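Print this page | E-mail this page

Open Saturday at the Brorcombe shared workshop
August 20, 2022

I went to Brorcombe expecting to be sold something. Last spring's open day had a man with a plotter that was going to change sign painting forever, and it was out of ink by lunch. So when Wael El Fassi told me the kitchen robot was the thing to see this year, I paid my 3 dollars at the door and kept my coat on.

The build sits on a table against the wall. It has two arms, a gripper on each, a mat, and the sort of kitchen goods you'd buy for a first apartment. They call it Donidgate, after the street where Wael and Rommel Quiambao started it in a garage.

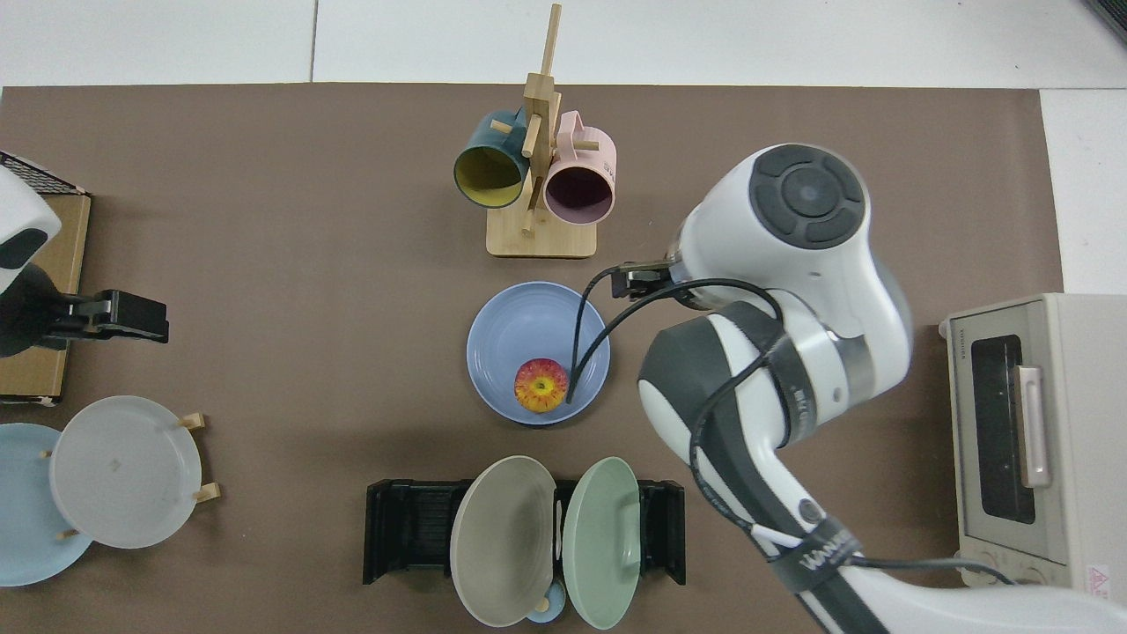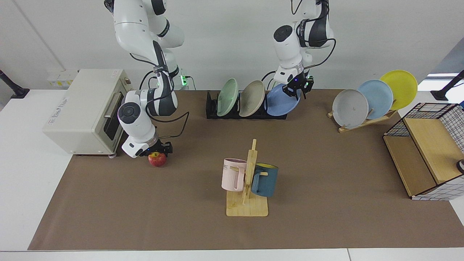 The Donidgate table at Brorcombe: two arms, mug tree, dish rack and toaster oven. The apple is in the bowl in the first picture and on the mat in the second.

The job they have set themselves is putting a small kitchen in order. Plates go in the rack or the stand, mugs go on the pegs, and the apple goes wherever Rommel says it goes. I asked why an apple and he said it rolls. Fair enough. A plate at least stays where you left it.

I'll give them the wiring, with one complaint. The cables run down the outside of the arms, strapped on, and one of them had enough slack to hang in a loop past the gripper. Rommel says it needs that slack for the wrist to turn. Maybe so, but I have lost a good drill to a loose cord and I would want it tied back before I let the thing near a mug I liked.

My bigger doubt is what it's for. Wael has put 7 months of evenings into this. He talks about people who can't lift or reach well, and I believe he means it, but those people don't have their plates laid out on a mat under two arms hung from above. They have them in a cupboard, behind the colander. When I said so he agreed with me, which was annoying — I had more to say on it.

They keep a notebook of tries, and that I did like. Rommel let me read it. More than 200 entries in pencil, with the failures written up at the same length as the rest. "Let go early." "Wrong peg." "Plate fine, rack moved." The last page listed 24 for the week and he wouldn't round the results up for me, even when I offered.

Fadwa El Ouafi was at the next bench with a loom she is rebuilding, and her view is that the arms are too slow to be useful and too interesting to switch off. I think she's right on the first part. I stood there longer than I meant to, and my coffee went cold on her bench.

Wael wants to try the toaster oven door next. I told him to start with it unplugged.

Parking is still bad. Use the lane behind the Shehata bakery and walk up.

Contact: Euan Kinnear, Brorcombe newsletter | © 2022 Brorcombe Shared Workshop | Back to top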